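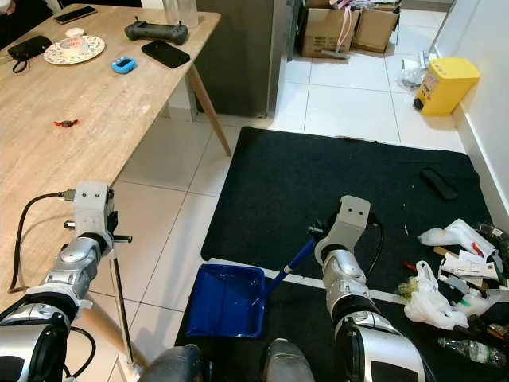
8 Jul 2024

Bench notes, hide glue, second series

Print this entry | E-mail this entry

Continuing from the February batches. Purpose is still to find out why the Ketley glue gels so early on the veneer jobs when the Krawczyk does not. Both sold as the same gram strength. Both soaked overnight in cold water, 1 part dry to 2 parts water by weight, then brought up in the water jacket.

Jacket setpoint 140 F. Pot reads 8 degrees under the jacket once it settles. I had been setting the jacket and assuming the pot matched it, so all of the February temperatures are jacket temperatures and should be read that way. Rafsan has marked them in the old book.

Batch 1, Ketley, no additive. Brushed on maple offcuts at shop temperature. Skinned before I had the second piece down. Joint opened by hand next to the glue line, no fiber pulled.

Batch 2, Ketley, offcuts warmed on the radiator plate first. Much better. Squeeze-out stayed stringy long enough to rub the joint and get it to grab. Left in the clamps.

Batch 3, Krawczyk, cold offcuts. Slower to gel than batch 1, but it does gel. Thinner off the brush too. I weighed the dry glue again and the scoop was short, so this one was closer to 1 to 2.2. Not a fair comparison. Repeat.

Batch 4, Krawczyk, weighed properly, cold offcuts. Behaves very nearly like batch 1. So most of the difference we have been arguing over is the scoop. Ketley is a coarser grind and packs differently. From now on weigh both, no scoops.

Batch 5, Ketley with urea at 7 percent of dry weight. Open time good, no skin by the time the clamps were on. Roel says Bendier used to go to 10 on large panels and had creep in the summer. I would rather warm the wood.

Shear blocks from batches 2, 4 and 5 go on the tester after a full week of drying. The pass line we set was 2,000 psi on maple. The old Ferkadton press gauge sticks below 600, so ignore anything it shows on the way up.

Smell check: pot from Friday was off, discarded. Label pots with the mix day. Anything past a week in the refrigerator gets thrown out without asking me.

To do
- repeat batch 4 on walnut
- second thermometer for the pot, the long one is slow to respond
- ask Roel Van Damme for the Bendier panel notes
- R. Karunaratne to cut more offcuts, same board if any is left
- scrape the radiator plate

Filed under: Adhesives, Shop Notes, Veneer

This site uses cookies to remember your settings. By continuing to browse you accept their use.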